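FOR IMMEDIATE RELEASE

Friday, April 7, 2023

# Undside opens its first refill shop, Naltia cleaning range goes on the shelves from day one

**Bring your own bottle. Or borrow one of ours.**

Undside, the household refill company, has opened the doors of its first shop in Rorkedon. Until now it has been van only. The shop is on the old market side of town, two doors up from the shoe repairer, open six days, closed Mondays.

The shop sells washing-up liquid, laundry liquid, floor cleaner, bathroom cleaner, hand soap and a handful of dry goods by weight. Everything comes out of large drums or hoppers into whatever the customer has brought in. Jam jars are fine. Old shampoo bottles fine too, as long as they've been rinsed out.

The lead supplier is Naltia, who make the floor and bathroom cleaners. Both are sold unscented or with a light lemon scent. A pine version was tried on the van last year and didn't sell, so it has been dropped.

## How it works

Weigh your empty container at the till. Fill it. Weigh it again. Pay for the difference. Staff will do the whole thing for you if you'd sooner not, and there is a stool.

Smallest fill is 500 ml for liquids. No smallest fill on dry goods. Customers who turn up with nothing can borrow a bottle for a £2 deposit, refunded when it comes back clean and with it's lid.

Prices are on a board by the door and on the website. They will be looked at twice a year, next time in November.

## The van carries on

A lot of people have asked. Yes, the van keeps running. Same villages, same stops, with one change: the Thursday stop at the garden centre moves to the lay-by opposite the primary school. The garden centre is having its car park resurfaced and we don't have a finish date.

The van has made 53 stops since the start of the year. It will carry a shorter list from now on, liquids only, and dry goods move to the shop. Van customers who want oats or rice can order through the website and pick up at the shop counter.

Loyalty cards from the van are valid in the shop. Half-stamped ones too.

## A word from Undside

"We have been filling bottles out of the back of a van in all weathers and we're very glad to have a roof," said a spokesperson for the company. "The people of Rorkedon kept asking us where the shop was. There wasn't one. Now there is.

"We've kept it plain. Drums, taps, scales, a till. Most of the money went on the floor and the drains, becuase if you sell liquids by the litre some of it is going to end up on the ground."

## A word from Naltia

"Undside were among the first to take our floor cleaner in drums," a Naltia spokesperson said. "It was made for hard floors, tile and stone mainly, and it wants diluting. One capful to a bucket. People use far too much, then they write in and say the floor is sticky. One capful."

Naltia will have someone in the shop on the first two Saturdays to answer questions on dilution, limescale and what can and can't go on marble. Vinegar can't.

## Sulemana soap

Also new: bar soap from Sulemana, a small maker working out of a unit by the canal. Plain, oatmeal and charcoal. Sold unwrapped, cut to order from a long block. The first batch is 2000 bars' worth and the next isn't due until the summer, so the oatmeal may well go.

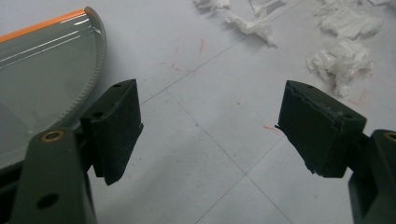

Sulemana will also run an afternoon soap-making session in the back room once the shop has settled in. Places will be limited by the size of the table. Dates to follow on the website, no bookings by phone please.

## Getting there

The bus from the station stops at the bottom of the hill. Short stay parking behind the library, free for the first hour. There is a step at the front door, with a ramp kept inside, so ring the bell. Level access from the yard is planned but depends on the landlord.

Dogs welcome on a lead. Not on the dry goods side.

## Notes to editors

- Undside began as a van round and is independently owned.
- Naltia makes household cleaners for trade and refill customers. Full ingredient lists available on request.
- Sulemana soap is sold in Rorkedon only through the Undside shop at present.
- Press visits before opening time are preferred, the shop is narrow and gets full quickly. Please email a day ahead.
- Logo files and the full price list are in the press folder on the Undside website. The map in there is the old one, a corrected version will go up on Tuesday.

Contact: Undside press desk, via the form on the website. Mark it PRESS or it goes in with the orders.

ENDS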